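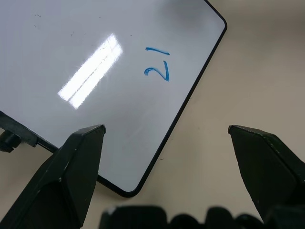
Wrist cam view of the whiteboard, with a 21 in blue marker.

I've had the Brolia gripper kit on my bench since August, so it's past time I wrote it up. Short version: I like it a lot, I'd buy it again, and the manual needs to go in the bin.

What you get for 281 dollars is a two-finger gripper, a little wrist camera, a bag of screws and a cable that's a touch too short for my arm (I run an old Gisent, yours may be fine). Shadi Hourani talked me into it after I'd grumbled for months about my last gripper chewing up everything it touched. Assembly took me 90 minutes, a good chunk of that spent working out which way round the fingers go, as the drawings show them mirrored. Dry fit everything first!

The fingers are my favourite part. They're matte black with angled faces that narrow toward the tips, and they open wide enough for all the stuff I normally throw at them. Dry-erase markers, erasers, the odd screwdriver handle, no dramas. Thin flat things are harder. Getting a tip under the rim of a whiteboard that's lying flat on the table is a real fiddle, and I ended up slowing the approach right down and coming in at the corner. If that's your main job, look at the Vivesbridge fingers instead, which cost more but have a proper lip on them.

Now the camera. It sits close in at the wrist, so both fingers are always in view, and I love that for lining up a grab. The palm hardware turns up along the bottom as a dark blur, so you lose a bit of picture there. I masked it out in the software and haven't thought about it since. Colour is decent, and blue marker on white reads nicely. Glare is the weak spot. Put a glossy board under a fluorescent fitting and you get a fat white streak across it, with sparkly bits around the edges, and anything written under the streak is as good as gone. Exposure is adjustable but only in 17 steps, and the bottom few are all much too dark. A cheap diffuser over the light would do more good than any of those settings, I reckon.

Oh, and handwriting comes through sideways as often as not, depending on how the wrist is turned. The Hakim plug-in has a rotate option tucked away under Advanced. Took me ages to find it.

Support was great. I emailed about the short cable and Chaiwat Kamolrat wrote back that same afternoon with a part number for the 400 mm one. Should be in the box at this price, but still.

Four stars from me. I'd have given it the fifth for a better cable and a manual with the fingers drawn the right way round.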